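**Gripper camera comparison, project report**
Aicha Benmoussa and Rigoberto Trujillo
10/12/2024

## What we changed since the proposal

We planned to compare two grippers on the real arm. Lab time was short, so we moved the first round into simulation and kept one gripper with 2 camera positions: one on the wrist, one fixed above the work area. The controller is the Belkadi position controller with its default gains.

## Wrist view

Each position got 25 reach trials toward a wooden tabletop. We logged the final position error and whether the target was still in view at the end of the reach. Rigoberto ran the trials and Aicha wrote the logging script.
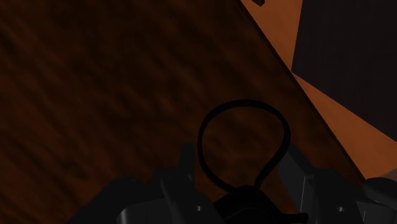

*Figure 1. Simulated wrist view over the wood surface, with the cable loop between the two finger assemblies.*

The wrist camera lost the target in 16 of the 25 trials. The gripper takes up most of the lower half of the image, and the cable loop reaches up into the middle - right where our tracker looks first. The dark wood also gave the tracker little to hold on to.

The fixed camera kept the target in view in every trial but had a larger final error.

## Next steps

- Tilt the wrist camera up and repeat all trials
- Mask the cable loop in the tracker
- Try a plain, lighter table texture
- Ask the Malturis group for their gripper model by the end of December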